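The Thing in Tank Two

Roy Pickering had been waiting for the glass to fail since four in the afternoon, and by nine he was so happy with it that he'd forgotten his sandwiches.

"Come and listen to this," he said down the phone.

"Listen to glass?" said Martti Hyvönen.

"Yes! Bring your coat, it's freezing in here."

It was August, but the basement at Letport was always cold, and colder still when the chillers were running flat out. Martti came down the stairs with his jacket over his pyjama top (he lived across the road and made no secret of going to bed early) and found Roy lying flat on the floor with one ear against the side of tank two.

"There. Did you hear it?"

Martti got down beside him, knees cracking. At first there was only the hum of the pump. Then, from somewhere inside, came a tiny bright tick, like a fingernail on a teacup. A long pause. Then another.

"It's cracking," said Martti.

"It was cracking. I watched it go, a lovely long crack, right from the rim to the base. Now listen again. It's going the other way."

Martti listened again. He was a careful man who had spent 29 years at Kristiansen making windows for deep-sea cameras, and in all that time he had heard glass do one thing only, which was break. He didn't want to say anything hopeful. But he pulled himself up, wiped the condensation off the inspection port with his sleeve and looked in, and the crack that Roy had drawn on his notepad at seven o'clock as a line the length of a hand was now hardly longer than a thumb.

"What did you put in it?"

"Pevier," said Roy. "Just Pevier!"

Pevier was the stuff they'd given up on in the spring. It was a milky sort of salt that was meant to make glass tougher and had only made it cloudy, and the last of it had been sitting in a jam jar behind the kettle ever since. Roy had tipped it into the melt for no better reason than that he wanted the jar.

"How much Pevier?"

"All of it."

"Roy. How much is all of it?"

"Well, a jam jar." He had the grace to look embarrassed. "I had some jam, you see, from my sister."

Martti sat down on the upturned crate and laughed until he had to hold the pump for support. Then he stopped laughing, took the notepad and started writing down everything Roy could remember: the heat of the furnace, how long he'd stirred, whether the jar had been rinsed. It had not been rinsed. There might, Roy admitted, have been a bit of plum.

Tick, said the tank.

They stayed all night. Around midnight they remembered the sandwiches, cheese and pickle, and ate them standing up because neither of them could bear to be away from the port. Roy talked the whole time. He talked about bridges you could see through, and greenhouses that shrugged off hailstones, and his old mum's reading glasses, sat on more than 143 times by his own count and never once forgiven. Martti let him go on. He was thinking of a camera window, two miles down in the dark, with a scratch on it growing slowly smaller, and he found that his hands were shaking a little.

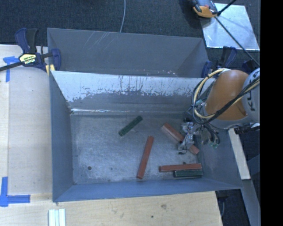
Blocks in the metal bin, red and green.

At ten to five the ticking stopped.

Roy got there first. He pressed his whole face to the port, breathed on it, swore, wiped it and pressed his face to it again.

"It's gone," he said. "Martti, it's gone, there's nothing there! You look, my eyes are no good."

Martti looked. The glass stood in the cold water, so clear that he had to hunt for its edges. He tilted the lamp one way and then the other. No line, no shadow, not even a seam where the line had been.

"Tistano will want to see this," he said at last. Tistano paid for the chillers, and for the furnace, and had written to them only last month to ask, politely, what either of them was for.

"Tistano can wait till breakfast. What shall we do now?"

"Now," said Martti, taking the small hammer down from its hook and holding it out to him, handle first, "we break it again."

Roy took the hammer. He was grinning like a boy on a beach. "And then?"

"And then you ring your sister and find out what's in the jam."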